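Side table (office)

A side table, in office furnishing, is a small table placed near a desk or main table to take equipment that would otherwise occupy the working surface. It is also called an auxiliary table or, in older catalogs, a telephone table. It usually stands against a wall and has no drawers.

Placement

The side table is normally set within reach of a seated user, or just past the end of the desk where the desk runs along a wall. Matching finishes are common, with white tops and thin white legs used for both pieces.

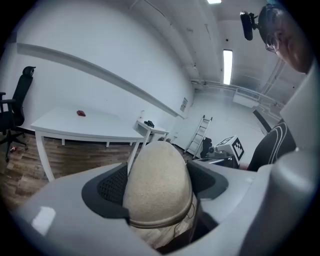

Khalil Khasawneh disputes the reach rule and holds that a side table works best a few steps away, so that shared items on it can be used without disturbing the person at the desk. Both layouts are found in practice. The Holstead range of July 2000 listed a single model for either use, with a top 105 cm long.

Equipment

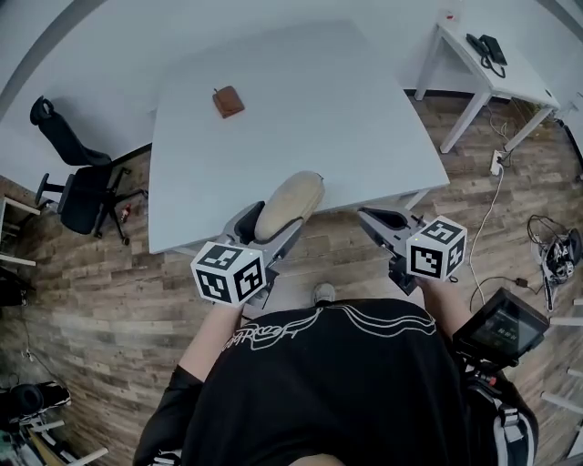
Load on a side table is light, and stability depends more on leg spacing than on the thickness of the top. Corded equipment is the main exception – a pull on the cord acts at the edge, where a small table tips most easily. A black desk telephone on a thin-legged white table, its coiled cord curling over the edge, is a typical case. Foris fitted its model 3751 with a raised lip 6 mm high for this purpose. Ellico and Nseir supplied cord clips instead.

Relation to the main table

With the telephone and similar items moved off, the main table can be left clear for spreading out work. Smaller personal items still tend to collect on it. 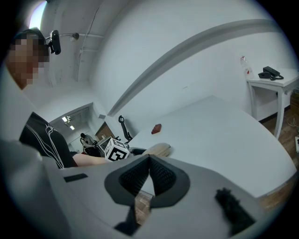 Large white table with a small red object on top; office chair at the far left end.

See also: Desk; Occasional table; Telephone bench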